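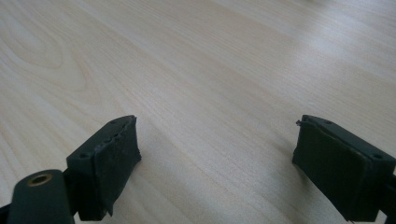
Assunto: Re: Objetiva Zulska 300 mm, focagem lenta com o adaptador

Boa noite a todos,

Obrigada ao Saturnino pela mensagem tão completa. Respondo por baixo de cada parte, como pedem as regras da lista. O português não é a minha língua materna, por isso peço desculpa se alguma frase ficar estranha.

Em 46 linhas, Saturnino Moya escreveu:

> Comprei em julho a Zulska 300 mm em segunda mão e uso-a com o
> adaptador da Trarnetti. Com muita luz, a focagem automática é boa.
> Ao fim da tarde, a objetiva percorre a escala toda, volta para
> trás e às vezes desiste. Alguém tem o mesmo problema?

Sim, tive o mesmo problema durante bastante tempo. A minha objetiva é da primeira série, a que tem o anel de focagem estreito. A primeira coisa que recomendo é o limitador de distância, o pequeno comutador do lado esquerdo do tubo. Se o colocar na posição de 3 m até infinito, a objetiva deixa de procurar na zona próxima e a diferença nota-se logo. Para aves no estuário, que é o que eu fotografo, nunca preciso da outra posição.

> O vendedor disse-me que o firmware do adaptador é o mais recente,
> mas não sei como confirmar. No menu da câmara só aparece a versão
> do corpo.

No meu corpo, que é um Dener, a versão do adaptador só aparece quando há uma objetiva montada e ligada. Entra-se no menu de configuração, depois em «Versão», e carrega-se no botão de informação. Se não aparecer uma segunda linha, convém limpar os contactos com um pano seco e tentar outra vez. Se a câmara do Saturnino é de outra marca, o caminho será diferente e então não posso ajudar muito.

A atualização demora cerca de 30 segundos. Faça-a com a bateria cheia e não toque em nada enquanto a luz estiver a piscar.

> Também pensei em trocar o adaptador pelo da Montoya, que é mais
> caro. Vale a pena?

Experimentei o da Montoya durante uma tarde, emprestado. O encaixe é mais firme, isso reconheço. Quanto à velocidade de focagem, não consegui ver diferença, mas não fiz nenhuma medição e posso estar enganada. Eu esperaria até ter a atualização instalada antes de gastar o dinheiro.

> Por último: o pé do colar de tripé tem folga. É normal?

Não é normal, mas é frequente. O parafuso do colar desaperta-se com o transporte. No meu caso apertei-o com uma chave sextavada pequena e a folga desapareceu. Se a folga estiver entre o colar e o tubo, e não no pé, o feltro interior deve estar gasto e é preciso substituí-lo. Não sei se a Zulska ainda vende essa peça separada. Talvez algum colega da lista saiba responder.

Uma pergunta minha, para terminar: o Saturnino usa a estabilização ligada quando trabalha com tripé? Na minha objetiva, a imagem no visor desloca-se devagar para baixo se não a desligo, e gostaria de saber se com a sua acontece a mesma coisa.

Com os melhores cumprimentos,
Covadonga Mateos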